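# Lasenwood bar prep set, with bamboo board

The maker calls it "everything for a proper home bar". We'd call it a decent board and muddler with a few extras.

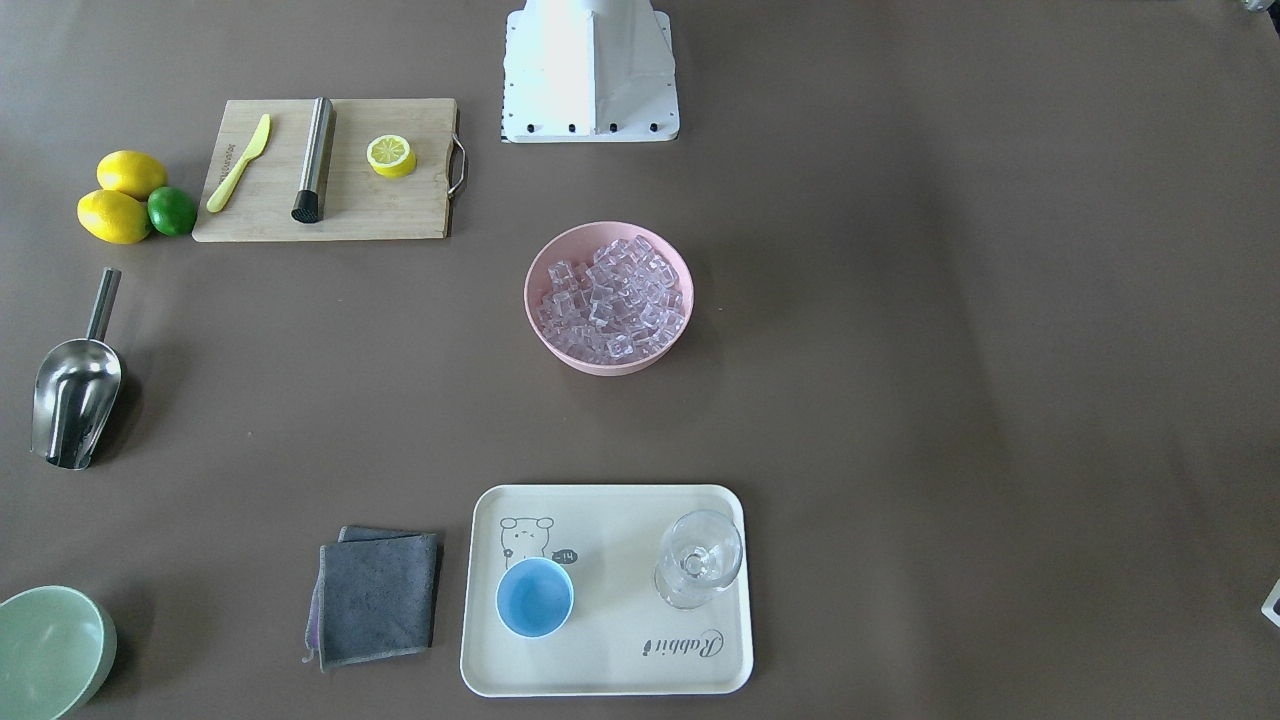
Do you need a special knife for cutting citrus?

Any small sharp knife will manage a lemon. Plastic ones are kinder to a board, though we doubt they cope as well with a thick rind.

**What we stock**

- Bamboo board with metal handle, 38 cm
- Steel muddler, black textured end
- Steel ice scoop

Fruit, ice, bowl and knife not included.

The scoop is nice enough – spoons exist. Lasenwood says the board is dishwasher safe at 70 degrees. We wash ours by hand.

**Price:** £29 from Flurnley, with a 2 year guarantee on the steel parts only. Orders placed by Monday noon go out the same day.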